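Rivis test runner: progress report for the second funding period
Prepared by Jennylyn Aquino for the Verimholm fund

Most of this period went into the scheduler rewrite. The old runner started one worker per test file and waited for each to exit, so a single hung worker held up the whole suite. The new one keeps a fixed pool and gives every job its own deadline. Odair Peixoto merged the last piece in March and the old code path has been removed.

The suite now stands at 597 tests, all of them passing on Linux. On macOS 3 still fail, all in signal handling. Chathurika Wickramasinghe has traced two of these to the order in which child processes are reaped. The third is not understood yet.

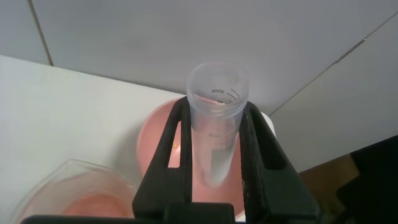
A graduated plastic tube in the gripper, 45 ml mark near the top.

We replaced the fixed waits in the timeout tests with a clock the tests can move forward themselves. Tetsuya Aoki did the conversion file by file, which was slow but meant we could keep merging other work. The stress job starts 4,000 short-lived workers and checks that no file handles are left open. It runs nightly — it is too heavy to run on every commit.

Two items slipped. The Windows port has not started. The plugin interface has a written draft, but Jordan Fothergill was moved to the Chaimongkol migration for six weeks and the review did not happen. We would like to carry both into the next period with no change to the budget.

The Arnosano team began a trial in April with 200 of their own tests. They reported a problem with log output from parallel workers getting mixed together. A fix is in the development branch and will go out with the next release.

Next period: close the remaining macOS failures, finish the plugin review, and write the upgrade guide for people on the old configuration format.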